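Workshop Tips: Comparing Handheld Grippers Before You Commit

Anyone who has tried to collect bathroom and kitchen tasks with a handheld gripper knows the tool matters more than the task list. We spent most of March going back and forth between the Rillitard and the Vundia. These are the habits that stuck.

Weigh the tool with everything on it. The bare Rillitard is 200 grams lighter than the Vundia. Add the camera, the marker plate and the cable and the gap almost closes. Hold each one at arm's length for 3 minutes before you form an opinion.

Test on wet things early. Both grippers did fine on dry sponges. The Vundia's fingers slid on a wet soap dish until Libor Polák wrapped them in a strip of bicycle inner tube. Change the strip when it starts to shine.

Use the same objects for both. We keep ours in one crate: a 304 stainless soap dish, a toilet brush, two washcloths, a spray bottle and a shampoo bottle filled with 600 ml of water. If the bottle gets half emptied between runs, top it up or your notes are worthless.

Keep the marker clean. Wipe it with a dry microfiber cloth. Glass cleaner left a haze on one of ours and tracking dropped out near the windows. Pull the blinds if the sun is low.

Check the trigger spring. Squeeze it slowly and feel for a catch halfway. The Rillitard had one from new, and a drop of sewing machine oil on the pivot fixed it. Don't use cooking oil, it goes gummy.

Swap operators. Keabetswe Modise has small hands and preferred the Vundia by a wide margin. Igor Hrnčiar could not get his fingers comfortably inside the grip. Write down who held what.

Start each run from a fixed spot. Tape on the floor works, and painter's tape comes off tile without leaving glue. Look at the tool from the side before you begin and make sure the marker sits flat.

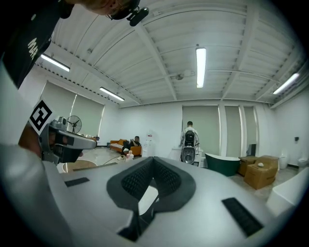

Gripper in hand with the square marker on top. The green tub is across the room.

Coil cables along the wall when you stop for lunch. Dry the fingers before they go back in the case, and leave the lid open overnight if the foam feels damp.

Spare inner tube strips are in the drawer marked Brellport.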